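Teaching a simulated arm by remote control: final report

Lindsay Ashby and Tayla Mahuika
Project group 7, Robotics Practical

1. What we set out to do

The project brief asked us to "obtain demonstrations of a simple manipulation task and use them to train a controller". Our first plan was to write the motions by hand, as a list of positions, until Tayla read the brief again and pointed at the word demonstrations. A person had to do the task and the robot had to copy the person. We chose picking up a small block and putting it down inside a marked square, on the grounds that a toddler can do it. We have since gained a great deal of respect for toddlers.

All the work was done in simulation. The department's real arm was booked until December by people with better projects, and our supervisor felt, after watching our first attempts at steering, that this was for the best.

2. Equipment

The simulator was Vakano, with the arm model and gripper that come with the course files. For steering we used Skanier, a small program that reads a handheld controller and turns its movements into movements of the gripper. Squeezing the trigger closes the fingers. Letting go opens them, including when you let go by accident to scratch your nose.

We wrote one piece of software ourselves, the recorder, called Aden. It saves the joint angles, the state of the gripper and the camera images at every step. Aden has no other features. It had several in October, and they were removed one at a time as they broke.

3. Collecting the demonstrations

Each of us practised before any recording counted. The main difficulty is that your hand and the gripper do not share an idea of which way is forward. With the view set behind the arm, left is left and life is good. Turn the view to see what the fingers are up to and every movement has to be worked out afresh. We lost a lot of blocks this way. They don't break in simulation, but they do travel.

We also had to learn to hold the wrist still. A person who reaches for something turns their hand without thinking, and the arm follows faithfully, so that a perfectly good approach ends with the fingers coming in at a slant. Starting with the gripper wide open made this more forgiving.

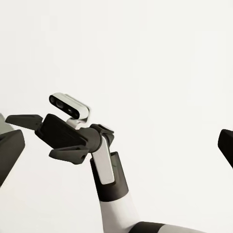
Figure 1. The simulated arm with the gripper open and the camera module mounted above it.

The camera on the gripper was the view we came to rely on for the last part of the approach, since it moves with the fingers and shows what they are about to hit. For the rest of the reach it was little help to the person steering, and we used the outside view. The controller we trained was given both.

We recorded 63 demonstrations that we were willing to keep. Lindsay's are quick and a bit rough. Tayla's are slow and careful, with long pauses in which she was deciding what to do next. We thought having two styles would be good for variety. See section 4.

4. Training and results

Training used a standard imitation method from the course notes, and we changed nothing in it that we understood. The version we handed in was trained for 2,313 passes, which was as far as it had got when the machine was needed by another group. The loss had been flat for a long time by then.

The trained controller reaches for the block with confidence and usually closes on it. It also pauses. It goes most of the way there, stops above the block, and thinks. These are Tayla's pauses, copied very well. In one test it paused so long that we assumed the program had crashed, and Lindsay restarted it just as the fingers began to move.

We cut the standing-still steps out of the recordings and trained again. The pauses mostly went away. In 3 of the later tests the arm let go of the block early and pushed it into the square with the side of a finger, something neither of us remembers showing it. We went back through the recordings and found Lindsay doing exactly that, twice.

5. What we would change

We would agree on how to do the task before recording it. We would also throw away bad demonstrations on the same day, while we could still remember which ones they were, and have Aden save a short note with each run. At present the only notes are in Lindsay's file names, and one of these is "ok ish final 2".

The recordings and the code for Aden are in the group folder, under Ashby.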